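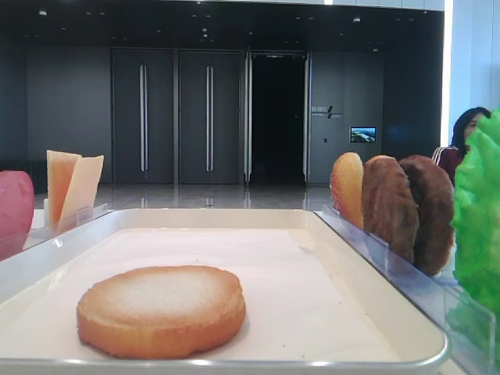 3.2 Materials and layout

The burger set was chosen for its small number of parts and because most people already know the order they go in. All the parts are imitation food from the Bevlow range. Each kind has its own place beside a rectangular tray with a raised rim, and only the part being stacked should be in the tray area. In Figure 2 the bottom bun is in the tray, left of the middle, while the two patties stand on edge in the clear holder on the right and the cheese slices in the one on the left. Standing the parts up saves space and leaves both faces free to be held. Vasilakis used flat piles in an earlier layout and found that the cheese slices stuck together.

Search this journal Advanced search

The holders were not moved between builds. The starting layout (Figure 3) has nothing in the tray. The two cheese slices overlap when seen from the front, and one is a deeper orange than the other. We treated them as the same part for scoring.

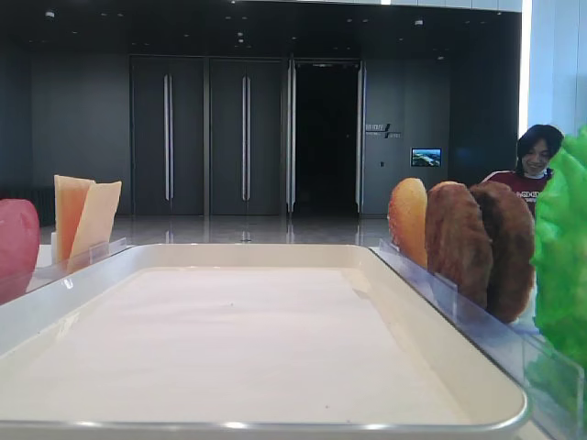

3.3 Order of building

A build was scored as correct if the bottom bun went down first and the top bun last. The fillings could go in any order. Of 268 builds, 36 were left out of the scoring because a part had fallen on the floor.

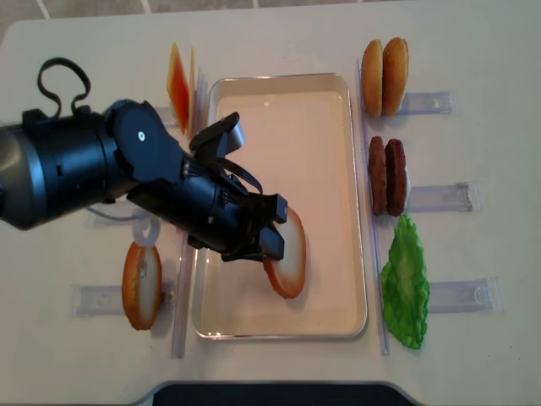

Tomato was the hardest filling to score. It is thin, and once the top bun is on it can be hard to see from above. We therefore noted each filling before it was put down. In Figure 4 the tomato slice is held upright over the left-centre part of the tray, with its pale inside and orange-red skin both showing, and the lettuce lies flat to the right, below the patties. Lettuce was noted in the same way.

Comments (2)

Nikolaidis: Was the cheese always on the left? We swapped sides after 12 builds and got slower times.

V. Vasilakis: Yes, always on the left for this set. The swapped layout is in the November report.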